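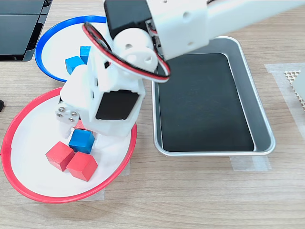

Publié en septembre par l'auteur du carnet — Atelier de robotique — Lecture : 3 minutes

Le projet Marance est entré dans sa deuxième année. Il réunit 14 étudiants autour d'un exercice dont l'énoncé tient en une ligne : trier des cubes de bois rouges et bleus dans deux bols, chacun portant sur son bord la couleur qu'il doit recevoir. J'encadre ce groupe et je consigne dans ce carnet l'avancement des travaux, à l'intention des familles et des établissements partenaires.

Le bras, imprimé en plastique blanc et animé par des servomoteurs, a été assemblé par les étudiants eux-mêmes. Le plateau métallique et les bols sont disposés selon un plan commun à toutes les équipes, et le ruban adhésif translucide fait partie du matériel réglementaire. Un bol déplacé de deux centimètres suffit en effet à fausser une série entière.

Un cube bleu parmi les rouges constitue, au sens de notre règlement, une erreur de tri. Celle-ci est relevée dans le cahier d'essais au même titre qu'un cube tombé hors du bol. La question de savoir si le bras doit être autorisé à reprendre un cube mal placé a longuement divisé le groupe. L'équipe Fasus y est favorable ; l'équipe Grosum estime que la correction relève d'une épreuve distincte. Le règlement interne laisse pour l'instant la liberté de choix, à condition que l'option retenue soit déclarée avant le premier essai.

Chaque équipe devra présenter 300 essais consignés avant la rencontre interclubs de Hrynyshyn. À ce jour, Fasus en a validé 37. Ce chiffre paraîtra modeste, mais les séries conduites avant le remplacement de la pince ont été écartées, et je souscris à cette décision.

Les séances reprennent à 17 heures, dans la salle habituelle. Il est demandé aux étudiants d'apporter leur cahier d'essais et de vérifier le serrage des vis de la pince avant toute mise sous tension. Le passage des câbles autour de l'articulation sera revu avec chaque équipe au début de la prochaine séance.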